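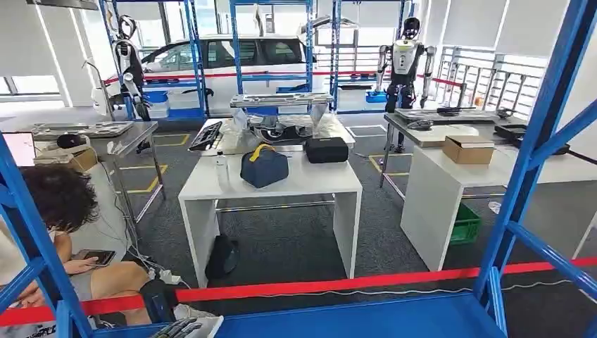
What does a meeting scheduler do all day? Keeps other people's calendars from falling apart, mostly, and says no to meetings that don't need to happen.

Office Scheduling Coordinator — Clusness
Posted Oct 11, 2025 by Clusness Hiring Desk

Search jobs
Keyword or title
All locations
Go

We need a scheduling coordinator. Part time, 20 hours a week, mornings mostly. Start as soon as you can, February at the very latest.

Clusness runs shared calendars and inboxes for small offices that don't have an admin of their own. Two of our bigger clients, Rinotia and Šimkus, have both added staff and the meeting requests are piling up. Over 3000 came through last year. Current team can't keep up.

The work:

Booking, moving and canceling meetings for two client offices. Chasing people who haven't sent an agenda. No agenda by noon the day before, the meeting comes off the calendar. Clients have agreed to this, some of them still complain.

Blocking out quiet time for managers and holding onto it. You will get asked to "just squeeze in" a call. Usual answer is tomorrow.

Sorting the shared inbox twice a day, at 9 and again before you log off. Not all day long, please. We've tried that.

A short note to each client at the end of the week. What got moved, what got dropped, who keeps double booking themselves.

You should have:

Some office experience, any kind. Front desk, dental office, school office, all fine. Clear writing — most of what you send will be two or three lines, and people have to get it the first time. Comfortable on the phone with someone who is annoyed. Able to work in Forkader, or willing to learn it. Takes a couple of days, we'll sit with you.

Nice to have: a second language, bookkeeping basics, experience with clients in diferent time zones.

Pay is hourly and depends on experience, we'll tell you the number on the first call. Paid training. Work from home after the first month, in the office before that. Parking is free but the lot fills up early.

To apply: send a resume and a short note, one page at most. In the note tell us how you'd handle this — two managers want the same room at the same hour, both say it's urgent, and neither is picking up the phone. No right answer, we want to see how you think.

Put job 249 in the subject line or it wil land in the wrong folder. We reply to everyone, usually within two weeks. No calls or walk-ins please.

Recent listings
Inbox Assistant, evenings
Client Onboarding Clerk
Forkader Trainer, contract
Records and Filing, temporary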